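Unit 3 notes – Taking apart and rebuilding a desktop PC
Mabli Phillips, Hopkin evening course
Last updated: June

Okay, so Monday was mostly talking, and I promised I'd write up the bits people kept asking me to repeat. Bring these with you, I'm not printing spares!

Before you touch anything, power off, pull the cord, and hold the power button in for a few seconds. Lay the tower on its side with the open side up. I know some of you like working with it standing (I did too, for years), but dropping a memory module into an upright case is a miserable way to spend an evening.

Now, parking your parts. Every part gets a home the minute it leaves the case. Processor goes in its pocket with the metal heat spreader facing up, memory lies flat in the long slot, and the hard drive stands in the holder. Leave the blue rails on the drive if yours has them – they slide back into the bay with it, and hunting for a lost rail is no fun at all.

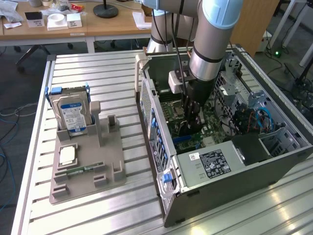 Going back in, I do the processor first, then memory, then the drive. Find the little corner mark on the processor and match it to the socket. It should drop in under its own weight. If you're pushing, stop and look again. Memory is the opposite: it needs a proper shove, both ends, until the clips close.

Please don't open the power supply. Read the label all you like (we'll do wattage next time), but the screws on that box stay put.

For next class: read the Bellomby chapter on sockets, and write down the drive size and memory type in a computer at home. Flanetti group, you still owe me last week's sheet.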